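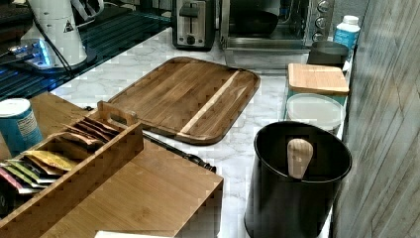
Most tea keeps longer than people think, and most of it is stored worse than people think. The questions on this page come up at the Naltham counter and in our mail, and the answers cover ordinary black, green and herbal tea, loose or bagged. Individually wrapped sachets are the easiest case. They can stand upright in an open bamboo organizer on the kitchen counter, next to the cutting board if that's where there is room, and the wrapper does the work. Unwrapped bags and loose leaf need a container that closes.

Search questions Go Clear

How long does tea last?
Black tea in a closed tin is good for 36 months. Green tea is best inside 14 months and starts to taste flat after that. Herbal blends vary with what's in them. Anything with dried fruit goes first.

Is old tea unsafe?
Dry tea that has stayed dry is not a safety problem. It loses flavor. Throw it out if it smells musty, if you see mold, or if there are insects in the box.

Should I keep tea in the refrigerator?
No. A refrigerator is damp and full of smells, and tea picks up both. The one exception is an unopened, sealed packet of fine green tea. Let it come to room temperature before you open it.

Can I use a glass jar?
Yes, if the jar lives inside a cabinet. Light fades tea quickly. Our Doležal tins come in two sizes and have an inner lid.

Where is the worst place to keep it?
The cabinet over the stove. After that, the shelf you share with spices or coffee. Mint and smoked teas should have their own containers, or everything else will taste of them.

Do paper sachet wrappers keep tea fresh?
It depends on the lining. Plain paper keeps dust off and not much else. Paper with a foil or plastic layer inside is close to a sealed packet. Tear one open and look.

I bought a tin in April and lost the label. How do I tell if it's still good?
Crush a pinch and smell it. If there is hardly any smell, use 13 grams per pot in place of your usual amount and finish it up as iced tea.

Do you refill tins?
Yes, at Naltham and at the Hidport store until 4:30 p.m. Bring the tin clean and fully dry.

Comments (3)

Ilgın Yüksel
Does the refrigerator rule go for matcha too? Mine came with a card that says to chill it after opening.

Henryk Śliwiński
I'd follow the card. I keep mine cold in a small tin and use it up within 30 days.

Gönül Güneş
The inner lid on my larger tin sticks. A strip of baking paper under the rim fixed it.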